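Clernholm 2.4: tres meses con un planificador que promete demasiado

Empecé a probar Clernholm con pocas ganas. El paquete reúne percepción, planificación de agarre y control para dos brazos, y su página asegura que se pasa de la caja al primer apilado en una tarde. A mí me costó 11 días, casi todos peleando con la calibración entre las cámaras fijas y la de muñeca. El asistente da por bueno cualquier resultado y lo celebra con una marca verde, aunque el error reproyectado sea un disparate.

La percepción es lo más flojo. Detecta bien los cubos de madera sobre fondo liso, pero con una tela estampada y arrugada debajo empieza a inventarse aristas. Ramiro Vidal, que mantiene nuestra rama de Brurnov, ya me lo había avisado y no le hice caso.

Cubos de madera y cubo de Rubik sobre la tela estampada:

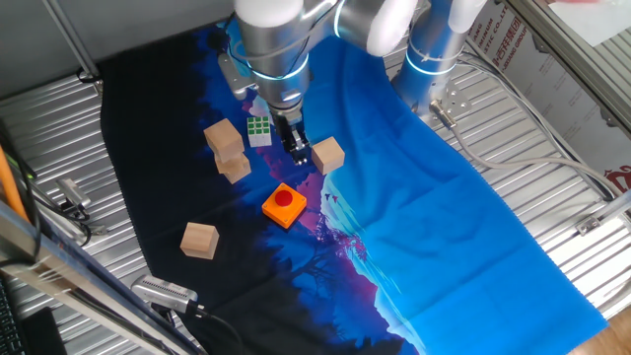
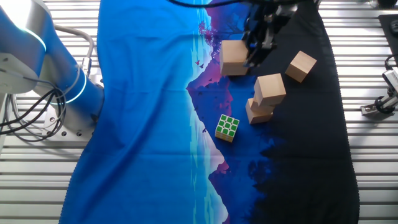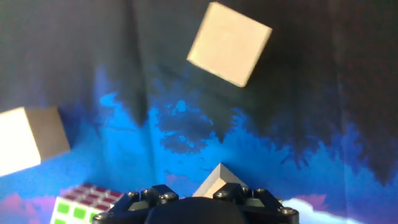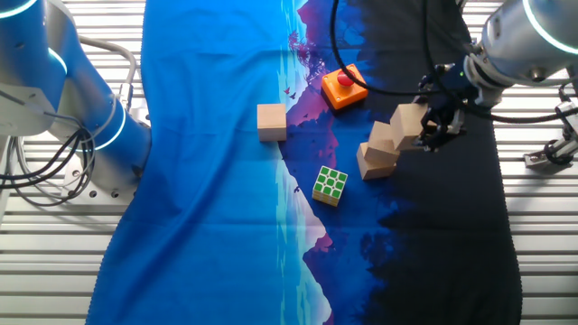

De 437 intentos de apilado, fallaron 212. El registro culpa casi siempre a «pose incierta», un cajón de sastre donde cae desde una oclusión hasta un paquete perdido en la red. Con Brurnov, que es gratuito y feo, al menos sé qué módulo se ha quejado.

El planificador es otra cosa. Las trayectorias son suaves, respeta las zonas prohibidas y, si cambias un límite de velocidad, no hay que reiniciar nada. También me gusta el visor, que deja superponer la nube de puntos y el agarre candidato. Lástima que consuma tanta memoria y que se cierre sin guardar la sesión.

La coordinación de los dos brazos me convence menos. En la práctica reserva un volumen enorme para cada uno y los hace esperar por turnos. Pregunté al soporte y Fionnuala Corrigan me contestó enseguida, muy amable, que la planificación conjunta llegará en agosto. Ya veremos. La misma frase figuraba en las notas de la versión anterior.

¿Lo compraría? El módulo de planificación suelto, quizá, si lo vendieran suelto. El paquete entero, a este precio, no. Le pongo 2 estrellas de cinco y sigo con Brurnov para la percepción.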